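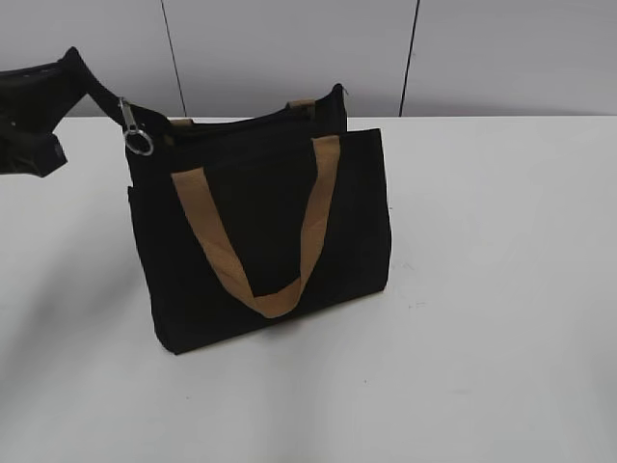
3.2 Bag form and handle behaviour

The second part of the study dealt with the bags themselves, before any packing was attempted. A bag which keeps its mouth open and its base flat is easier to fill at a till or on a kitchen table than one which has to be held up with one hand. This point is often raised in the trade literature on reusable carriers, yet it is seldom treated separately from questions of capacity and strength. In the present work the empty bag was taken as the starting condition, and its behaviour at rest was recorded in the same terms for every item in the set.

Four bag types were obtained for the purpose, and are referred to throughout by their working names: Flutel, Stitix, Dauda and Celura. Flutel and Stitix are single-handled shoulder bags. Dauda is a soft drawstring sack. Celura is an open-topped black tote with a pair of tan webbing handles, and is the type discussed in this section. All four were stored folded for 8 days under the same conditions, then opened by hand and placed on a plain white table. Each type was set down 50 times, and the position of the front handle was noted after each placing.

Three resting positions of the handle were distinguished. In the first, the handle stands clear of the rim. In the second, it falls inwards and lies across the opening. In the third, it hangs down over the front panel in a wide curve. The third position was preferred for the packing trials, as the opening is left free and the handle can still be found by touch. It has one drawback, which is that flat webbing of this kind seldom hangs quite true. A small twist or fold tends to form at the lowest part of the curve, and a person lifting the bag quickly may take hold of the strap on its edge, with the load then borne on a narrow line across the fingers.

Folds of this kind were noted separately from twists. A twist was recorded where the strap turned about its own length but remained open; a fold was recorded where one part of the webbing lay over another (Figure 4).
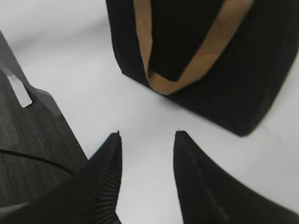
Figure 4. Front handle of the black bag, with the webbing folded over on itself at the bend.

The distinction matters chiefly for the instructions given to users. A twist will in most cases come out when the handle is drawn upwards, whereas a fold may be pulled tight and remain in place while the bag is carried. Participants in the October pilot were therefore asked to run a thumb along the strap before lifting. The wording was kept short and was printed on the card supplied with each bag.

With regard to the body of the bag, the main concern was the relation between the front and back panels. Where the two stand at different heights, the higher panel serves as a rest for the wrist during filling, and small items can be slid down its inner face. Dark fabric made the inside of the bag harder to judge by eye – a complaint made by 5 participants in the pilot – and the lighting over the table was raised for the main trials in consequence. No change was made to the bags.

Fittings at the rim, such as zip pulls and rings, were left as supplied. They were not removed or taped down, as this would have altered the way in which the upper edge settled. Where a bag had a shoulder strap in addition to its handles, the strap was treated as a separate part and its position was entered in its own column of the record sheet. The results for the filled condition are given in Section 3.3.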